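3.2 Where the seating meets the kitchen

The second group of homes, at Mullside, are all open plan: sofa, low soft seat, peninsula counter, one room. Bok-nam Yoon did the visits in June. Eight households, each seen for 90 minutes in the evening, with company over. We were after a simple thing, what people use for a surface when there is no proper coffee table within reach, and where they stop when they get up.

Small items first. They go on whatever is flat and near. In most homes this was the big ottoman or the chaise end of the sofa, even where the counter was only a few steps off. Phones most of all, then keys, then remotes. Residents told us they lose things down the gaps this way and do it anyway. One had bought a tray (the Weltska one, sold for the purpose) and kept it in a cupboard.

Standing is the second point. The strip behind the sofa is drawn on the Mullside plans as circulation, nothing more. In use its a place to stop. Figure 4 has three people on their feet there and one seated on the sofa, with a phone and a small white object left on the pale cushioned surface in front. The counter in the same room holds a teal basket and other small things.

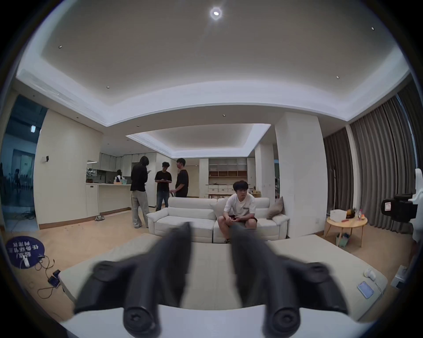
Figure 4. Living room and open kitchen, Mullside. White modular sofa, peninsula counter behind.

3.3 Clearing up

Much less to say here. Clearing was done in two goes: cups to the counter during the evening, everything else after guests had left. Soft surfaces were cleared last, sometimes not untill the next morning. Baskets on the counter took the overflow in five homes. Contents mixed, chargers, post, hair ties.

The Reno homes (3.1) differ in that the kitchen has a door. Cups stayed in the living room there till the end. Min, the smallest plan of the three sites, falls in between and is taken up in section 4 with the storage data.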